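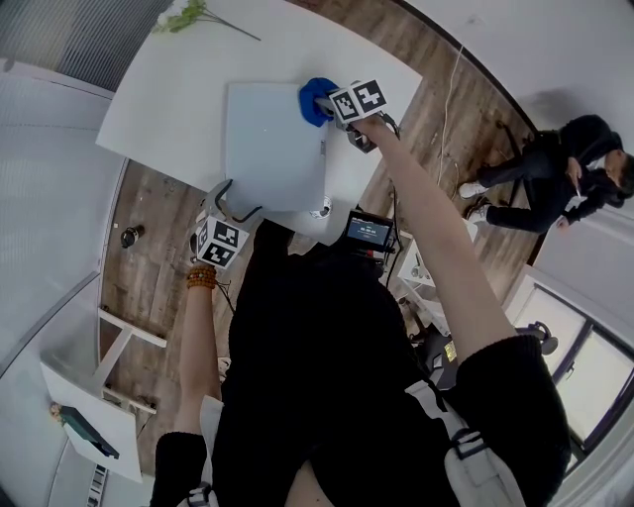 Katene Home Start: Progress Report to the Vatari Fund

Period covered: February through August
Prepared by: Ataahua McAlister, program manager

Where we are

Home Start helps people keep a rented home during the first months after they move in. Most of our tenants come from shelters, from a relative's couch, or from temporary rooms paid for by the county. They sign a lease and get the keys, and then a lot of small things start to go wrong at once: the power account is in the wrong name, the stove doesn't light, the first letter from the landlord goes unopened.

In this period we worked with 49 households. Staff made 698 home visits and check-in calls between them. Two households gave up their lease before the period ended. One moved in with family out of state and gave proper notice. The other left after a long dispute over noise, and we did not get involved early enough to help.

Home visits

The visit schedule in the grant proposal was one visit a week for the first month and one every two weeks after that. We kept to it for the first month in nearly every case. After that it slipped, mainly in May and June when we were down one support worker. Tenants who missed a visit got a phone call instead. Calls are fine for checking on a bill, but you can't see a leak under a sink over the phone, and we had two cases of water damage that a visit would have picked up sooner.

The vacancy was filled in July and the schedule is back to normal. We have also changed how visits are assigned. Each worker used to have a set list of tenants across the whole city. Now the lists follow neighborhoods, and this has cut down the driving a good deal.

Household skills sessions

The sessions run in the ground floor room at Sorow Street, at 10 a.m. and again at 5:30 p.m. for people who work days. They cover cleaning and wiping down surfaces, basic laundry, reading a lease, and what to do before calling the landlord. Tenants can come to any of them in any order.

The cleaning session is the one people ask for. Several tenants had lost a deposit in the past over the state of a kitchen or bathroom, and they want to know what a move-out inspector looks at. We now hand out a one-page list of the products that should never be mixed, in English and Spanish. The lease session draws fewer people. We plan to shorten it and move the part about repairs into its own session, as that was where the questions were.

Evening attendance is better than morning attendance. We would like to drop one of the morning sessions and add a second evening one, and we ask for your agreement to this change since the proposal gave fixed times.

Move-in kits

Each new household gets a kit with bedding, towels, pans, dishes, a mop and bucket, cleaning cloths, a shower curtain and light bulbs. We changed two items after feedback. The original pans did not work on the glass-top stoves in the newer units, so we switched to flat-bottomed ones. We also took out the can opener that kept coming back broken and put in a plain hand-turned one.

Storage has been a problem. The closet at Sorow Street holds a small number of kits, and for part of the spring we were keeping boxes in a staff office. The building owner has offered us a locked bay in the basement at no charge. It needs shelves before we can use it.

Working with landlords

Three landlords now call us before they send a formal notice. This matters more than anything else in the report, in my view. A late rent notice starts a clock, and once it has started the tenant's choices get narrow very quickly. With a call we can often set up a payment plan the same day.

We had hoped to have more landlords signed up by now. Two of the larger property managers want a written agreement that covers what we can and can't share about a tenant. Our draft is with a lawyer. It has been there since June - longer than I expected - and I have asked for a date.

Records

We moved our case notes from spreadsheets to Gotus in March. The change took more staff time than planned. Old records had to be entered by hand, and some visits from February were logged twice and had to be corrected. The visit total given above was taken after that clean-up.

Tenants can ask to see their own notes. Four have done so. One asked us to fix a wrong phone number for an emergency contact, and we did.

Budget

Spending is slightly under plan overall. The staffing line is under by the wages of the vacant post. The kit line is over, partly from the change of pans and partly from higher prices for bedding. We ask to move $698 from staffing to kits to cover the difference. The cost of the basement shelves can come out of the existing equipment line.

Next period

- Take on 30 new households, with the first group starting in September.
- Start the separate session on repairs.
- Finish the landlord agreement and sign with the two property managers.
- Fit shelves in the basement bay and clear the staff office.
- Phone tenants who finished the program in the spring to ask if they are still in the same home and if rent is up to date.

We need an answer on the evening session and on the transfer between budget lines before the September group starts. I can send the line-by-line spending sheet on request.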